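Home-built grippers: the questions we keep getting

Search the workshop pages Go

6 min read

Azra Hodžić and Isla Lindsay have been building hand-held grippers in a shared workshop since June. These answers are Isla's, and Azra disagrees with a couple of them. Last changed 21st June.

Can I build a pair on my own kitchen table?

You can build one. Whether you'll like it is another matter. Our first went together at Azra's place and the fingers closed crooked. We moved to the shared room for the bench space and the company of people who own better screwdrivers than we do.

Which kit do you recommend?

Neither, with any warmth. We've tried the Otier and the Nuvedier. The Otier instructions skip a step in the finger linkage and the Nuvedier springs are too stiff for my hands. If you can borrow one before paying for it, do that.

What do you practise on?

Cheap stuff that doesn't roll away. We avoid anything shaped like a cube, as every gripper ever made looks clever with a cube. 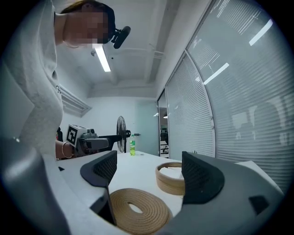
Rope is my favourite test, and the one I'd trust over any demo video. A coil sags, slips and changes shape when you pinch it, so a lazy grip gets found out. We keep one lying flat on the white table and another standing more upright beyond it, and they ask for quite different wrist angles. The bottle with the green label farther back is a softer sort of challenge. People who can manage a bottle tend to think they're finished. Make them pick up the rope.

Do I need the printed markers?

Only if you want the tool's position tracked. Ours wouldn't read properly until we reprinted them on matte paper, and that cost us two evenings. If you just want to squeeze things, leave them off.

What about the pads?

Buy spares. Glue is the weak point - I've tried three kinds and don't think much of any of them. Azra swears by the Quintanilla tape. I think she's been lucky.

Is it tiring?

Yes, more than the forums admit. Holding both arms out gets to your shoulders well before your hands. I stop at almost 8 minutes and have a stretch. Azra goes longer and complains the next morning.

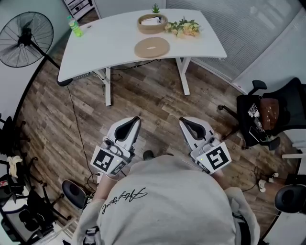 Both grippers in hand, fingertip pads facing, with the standing desk ahead.

Will it lead to a robot that tidies my house?

I doubt it. There's a fellow on the Gerent forum who's been promising one in post number 3903 and every post since. Recording a person doing a job neatly is a long way from a machine doing it in your hallway with the dog underfoot. Build one for the pleasure of building it, and keep your broom.

Can I come and try yours?

Ask first. We have 2 loan grippers, and one of them usually has its cover off. Bring your own rope if you're fussy about the colour.

8 comments 2 shares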